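Crumbs, grit and the white board on the bench
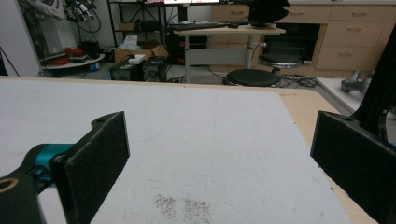 What's the best way to get a small spill of granules off a board without making more of a mess?

Leave the wet cloth alone and brush. A soft dry brush and a stiff bit of card will take up nearly all of it, and the damp cloth can come out for whatever is left.

I learned the opposite order from my father, who believed every problem in life could be solved with a wet sponge. Wet most brown speckly things and you get brown speckly paste, which then dries in the scratches and stays until March.

Work from the outside of the patch to the middle. Going the other way spreads it, and one blotch becomes two while you stand there blaming the brush. Hold the card flat at the near side, sweep onto it with short strokes, tip it in the bin. Don't blow. You will want to blow.

Grey smudges are a separate matter. A bit of bicarb on a damp cloth, rubbed in small circles, lifts most of them from a matte white surface. Try a corner first, as too much enthusiasm leaves a shiny spot. Thin scratches are there for good and I'd advise making peace with them. I once spent 29 minutes on a scratch with a Fluto pad and ended up with a wider scratch.

If your board sits on a timber tabletop, lift it now and then and wipe underneath. Grit works its way under and does to the table what you bought the board to prevent. Carry the board to the sink level, like a tray of drinks, and tip it there – over the carpet is a poor choice of venue.

Abdul-Rahman Antwi wrote in from Isurstead to recommend a clean paintbrush, 50 mm wide, kept on a hook by the bench. I've tried it and he's right, although mine keeps getting borrowed for painting.

Next up: getting labels off jars without losing your temper or your fingernails.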